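How to tell if a chore is ready for a robot arm (bench test, no coding)

Kerside workshop notes — automation

Get asked this every week. Can a machine do it yet? Fold the washing, strip the old PCs, load the dishwasher. Short answer is some of it, slowly, if you set the job up right. Longer answer below. You can do the whole check on paper in an afternoon before anybody spends a cent.

What you need

A timer
Paper, or a spreadsheet if you must
The actual job, in front of you, not the idea of it
A pair of thick gardening gloves
Kitchen tongs

Step 1. Do the chore once yourself, normal speed. Time it. Don't tidy up first. If the cutlery drawer is a mess then it's a mess, leave it.

Step 2. Do it again and write down every separate movement. Pick up, turn over, push, pull, squeeze, hold still while other hand does something. Be fussy. My list for changing one memory stick in an old office PC came to 17 lines and I thought it would be maybe five.

Step 3. Gloves on. Same job. Anything you can't do in thick gloves goes down with a G. You've lost most of your fingertip feel, same as most grippers. Towels are fine. Socks ok. Shirt buttons, forget it.

Step 4. Gloves off, tongs in your main hand, other hand behind your back. Any line you can't do now gets a T. If it works with tongs in both hands, write 2T, becuase that means a two-arm setup and a bigger bill.

Step 5. Cover one eye and have another go at the T lines. Depth gets hard quickly. Shiny things get worse — glasses, foil, bare sheet metal.

Step 6. Mark anything floppy with an F. Cables, plastic bags, bed sheets, wet lettuce. Floppy stuff moves when you touch it and then it's somewhere else. Still the big headache in houses. In a shop too, it's only that shops are better at clipping things down.

Reading your sheet

No letters on a line: an arm could likely do it now, given a fixed spot for the part.
T or 2T only: doable with the right fingers and a lot of practise runs.
G: needs some sort of force sensing, or a person.
F: person, for now. Or change the job so the floppy bit is out of the way.

Then count. More than 6 lettered lines in one job and I stop there and split it up. Give the machine the dull half.

Split it like this

Dishwasher: unloading plates is a decent candidate, same shape every time. Loading is not. Mugs inside bowls, a fork stuck to everything.

Washing: moving a basket, yes. Pairing socks, slow but it can be done. Fitted sheets, no. I can't fold one either.

Vacuuming: done, years ago, floor permitting. Chair legs and cords still win sometimes.

PC teardown or memory swap: this is the one we get most at Kerside, from places with a back room full of retired desktops. Open the case by hand. Lay it flat on its side. Then look at what's left for the arm to do.

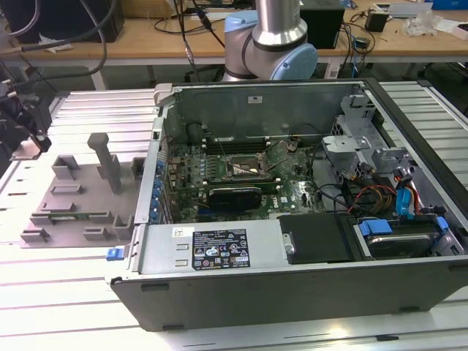
Memory swaps are about the best bench job I know for a fair test, and the sheet shows why. Slots are straight, sticks are one shape, and the push goes one direction. Lay the tower on its side with the panel off and the slots face up where an arm can come down on them from above. Now run the letters over the rest of the case. Thin black cables looping over the top part of the board, that's an F, and the red, yellow and black power wires going to the hard drive are another. Blue drive latches, T, maybe G. Give the loose stick a home as well, a slotted holder beside the case beats lying flat on a bench. Same place every go.

Fixing your lines up

Before you pay for anything clever try the cheap stuff:

Tape or clip the cables back. Kills half your Fs.
Make a holder. Scrap timber is fine to start, print one later.
Stop the case sliding. Rubber mat, or a block screwed down each side.
Kill the glare. Move the lamp before you blame the camera.

Redo steps 3 to 5 after each change. One change at a time or you won't know which one helped.

How many tries before you trust it

Two good runs is nothing. We ran a pick and place job called Pakari for 800 goes before we left it alone over lunch. Write down every miss and what it missed on. If the same line keeps turning up, hand that line back to a person and let the machine have the rest.

Printable sheet coming Friday if the printer behaves.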